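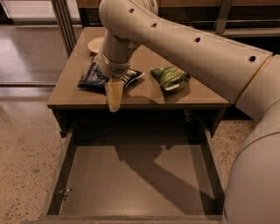
Workshop notebook > Furniture > Side table with drawer

Tuesday, Fotini Tsoukalas

The Plullow table is back on the floor and I am so pleased with it! Lambros Tzanetos refitted the drawer first thing, and I've had the rest of the day to put it through the sort of life it will get in somebody's sitting room, meaning snacks, crockery, and a drawer that gets used as a dumping ground. The top has come up beautifully. With the ceiling lights on you get a soft sheen across the brown, nothing like the hard mirror we had on the last finish, and even the dark blue snack bag lying on it doesn't look out of place. I'd happily have this next to my own sofa.

Finish notes before I forget. Stirar oil, two coats, rubbed back between with 2000 and then 3000 on the front edge only. I was doubtful about going that fine on an edge but Lambros was right, it feels lovely under the thumb. The rest of the top had the ordinary treatment and I don't think it needs more. Anyone doing the second table: wipe the surplus off after 25 minutes. I left the test piece longer and it went tacky at the corners.

Crisp bags are a surprisingly good test of a small table, by the way. They slide, they crackle, they spread out more than you expect, and they leave salt and grease behind. Chatzigeorgiou asked for a top that would take a dish and a couple of bags and still leave somewhere to put your hand, and I think we've got there. There's bare wood showing between the bags with the dish set back out of the way. I did wonder if we should have gone a size up - no, leave it.

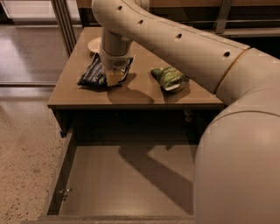
Blue bag, green bag, white dish at the back. Wood grain showing nicely.

Grease check still to do. Plan is to leave a smear overnight on the underside of the offcut (NOT on the table, Lambros!) and see what a dry cloth does in the morning. If it marks, we try the Hurermont wax over the oil, which I've been itching to open anyway.

On to the drawer, my favourite part. It runs right out, so you can see what you've thrown in there without bending double and feeling about at the back. I like the pale inside too. A dark packet shows up at once against that grey-taupe, and I can't say the same for the old brown lining. Plain walls, flat bottom, nothing for crumbs to hide under. We talked about a divider and I'm against it. A bag of crisps wants to lie flat and a divider would just make people fold it. 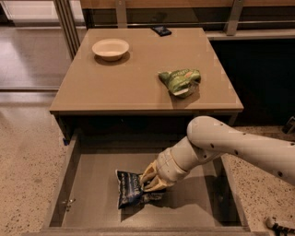 Drawer out, blue bag inside. Green bag and bowl still up top.

Small things:

Little metal fitting on the left inner wall, near the front. Check it doesn't snag a packet or a sleeve. Might want a dab of filing.

Tiny blue clip at the top left corner of the drawer, where it meets the body. Ask Lambros whether it stays.

Label the oil tin 192 to match the card in the drawer of the big bench, otherwise we will never mix the same shade again.

Second table gets the same top and the same drawer. I'd like to start on it as soon as the bench is free, and I've already picked out the boards - they're leaning by the window with my initials on, please don't cut them up for shelves.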